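The kettle was already on when I got to Canan Taşdemir's office, and she apologized for the mug, then for the chair, then for the fact that she had only an hour before her people came back from lunch. We ended up talking for almost two. Taşdemir runs the demonstration team at Vivasach, a small company that teaches robot arms to do kitchen chores, and her job, as she puts it, is "to make sure the machine has something decent to learn from."

She came to it sideways. She had been a cooking instructor for years, and Gerd Stöcker, who was setting up the first kitchen project, wanted somebody on the team who knew how people really behave at a counter.

"Gerd had all these clever folks who could write the software," she told me, "and they'd sit down at the controls and move a bottle from one spot to another in a perfectly straight line, the same way every time, and then they'd wonder why the thing fell to pieces the moment the bottle was somewhere else. I said, well, of course it did, you've only ever shown it one kitchen on one morning."

That first project was called Lollow, and the name still gets a groan around the office. It ran on 132 demonstrations. The current one, Trandley, is done mostly in simulation, with an operator steering a pair of virtual arms from a desk, and by April it had reached 2,275 recordings. I asked whether the bigger number was the main thing and she made a face.

"Oh, people love the number. I'd trade a good chunk of it for variety. When we started Trandley, some 7 percent of what we'd recorded turned out to be the same person doing the same pick with the same hand, over and over, at the end of a long shift. It was very tidy and it taught the model almost nothing."

So now the counter gets rearranged between recordings. The software shuffles things first and then a person looks it over, and this is the part of the job Taşdemir clearly likes best – she pulled her chair closer to the monitor to talk about it. 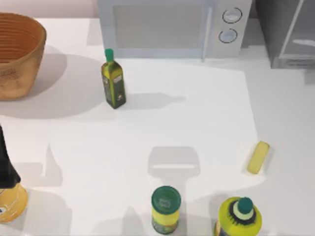

"You want room to work in the middle, but you don't want it to be too kind," she said. "A stick of butter lying at an angle is a lovely problem. You can come at it from the wrong side and you'll know right away. A tall bottle is a different sort of problem, you have to decide how high to take hold of it, and everyone decides a little differently, and I want all of those in there. And then there's the light. We move the light around a lot, so the shadows go every which way, and the model has to learn that a shadow isn't a thing you can pick up. Mine took a while to believe that."

She talks about the model this way all the time, as if it were a nephew staying for the summer.

The operators work in short blocks, with a break after each one. Jabari Kioko, who has been with her longest, sat in with us for a few minutes while he finished a sandwich. He told me the hardest thing to learn was to leave his mistakes alone.

"If I bump something, my instinct is to stop and start over," he said. "Canan wants me to fix it and keep going. If the can slides, okay, go get the can. That's a recovery, and she's greedy for recoveries."

"I am greedy for them," said Taşdemir. "We throw out the ones where a person gave up, or where the task wasn't the one written on the card. But a fumble with a good ending? I'll take a hundred."

Checking is done by a second pair of eyes, usually Rainer Harms, who plays every recording at double speed and writes notes that Taşdemir describes as "short and a bit wounding." He has been asking for clearer task cards for months. "Put it near the basket" got him going for a whole afternoon, she said, and she has come around to his side. The cards now say left of, right of or inside, and the operators grumble less than she expected.

I wondered how much of it carries over to a real counter. She took her time with that one. The company has a test kitchen over at Hamann, and the team takes each new version there to see what happens.

"Some days it does beautifully and you want to call your mother. Other days it reaches for the butter and closes on air. Then I go back and look at what we showed it, and nearly always there's a gap, some corner of the counter we hardly ever used. So we go and fill that in."

Lunch was over by then and the operators were drifting back to their desks. Kioko had already put his headset on. Taşdemir was halfway through telling me about drawers, which are next, and which she expects to be miserable.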